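Section 4. Hand Grippers: First Grip Test

By now both of your grippers should be screwed together and cabled up. If you skipped the cable section because it looked boring, go back! I skipped it on my own first build and spent an evening hunting a loose plug.

What I like for a first grip test is a tube of plastic food wrap. It's light, it's cheap, it's round (flat boxes are way too easy on the jaws), and you've probably got one in a kitchen drawer. İlker Erdem swears by a soup can, but I'd save that for later.

1. Set both fingers to fully open using the stop screw from Section 3.
2. Bring the tube in between the fingers and close slowly. Don't squeeze yet, just let both sides touch.
3. Check that the two fingers arrive together. If one gets there first it'll shove the tube sideways, and you need to go back to step 1.
4. Now squeeze until the tube stops turning when you nudge it with a knuckle.
5. Hold it like that for 20 seconds and watch for creep.
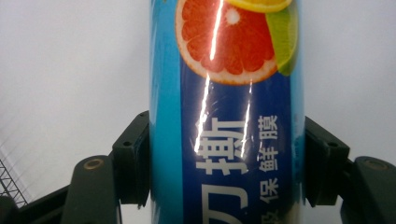 Do I need rubber pads on the fingers before I run this test?

Leave them off for now. Pads hide a crooked finger really well, so get the bare fingers lined up first and glue the pads on in Section 6.

Note: if the fingers feel gritty when they close, back each pivot screw off a hair and try again. Rohani Jugah built a pair from the same Fuvano parts list and needed two rounds of this before hers ran smooth. Mine took more than that, but I'd overtightened everything (I always do).

CAUTION: Keep your other hand out of the jaws while you adjust. The springs aren't strong enough to really hurt you, but they pinch, and you'll drop whatever you're holding.

Once one gripper behaves, do the other one the same way, and then you get to the fun part, which is using both!

6. Clear yourself some room on the table and lay down a plain, light-colored surface. Small screws show up on it much better.
7. Put your test things to one side, where you can reach them without crossing your arms.
8. Take a gripper in each hand and let the cables fall away from your wrists. 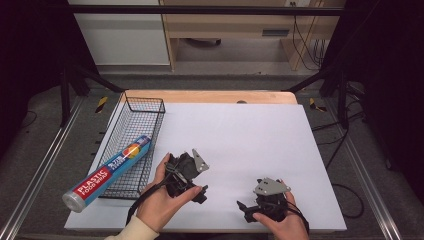 9. Open and close both together a few times, slowly, then try passing the tube from left to right and back again. Expect to fumble it. I got roughly 17 clean passes in before my thumbs gave up.

If a cable tugs when you reach for the far side of the table, give it more slack before you go on. Anjani Wuisan clips hers to her sleeve, and I've started doing that too.

Write your stop screw setting down somewhere. You'll want it again in Section 5.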